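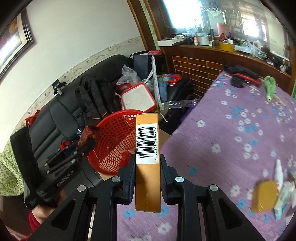 Let the Small Exporters Breathe

By Fouad Mansour

December 21, 2025

My father kept his export papers in a cookie tin, and for most of his working life the tin was big enough. I think of it every time I sit down with the owners I advise, because the paperwork for sending one pallet of soap overseas would no longer fit in a suitcase, never mind a tin.

Take Masri, a family firm that makes olive oil soap and sells it to small shops in other countries. Last April they shipped an order worth $4,000 to a new customer. Between the broker, the new tariff filing, the bank's wire charges and a storage bill that came from one wrong digit on a form, they paid $2,279 to get it there. The soap was lovely, the customer was happy, and the family lost money on every bar.

Now, I'm no enemy of customs officers. Somebody has to check what goes in and out, and I've met plenty who were kinder than they needed to be. What bothers me is that we talk about trade as if it belonged to companies the size of Dultel, with a whole floor of people to read the rules. When tariffs move, Dultel moves a factory, or at least threatens to, and gets a meeting. Masri gets a letter giving them 30 days to comply.

I would start with something dull: one short form for any shipment under a modest value, good for a full year, with the duty rate locked on the day the order is signed. Runditz, a freight office I've worked with for ages, figures it handles 100 small clients who would ship more often if they could only know the price in advance (they'd gladly pay the duty, too, they just want to know what it is!).

People will say this opens the door to cheating, and I suppose it would, a little. Big firms like Fidano already split their shipments to suit the rules, and they have lawyers to help them do it. I'd still take that risk for the sake of the soap makers.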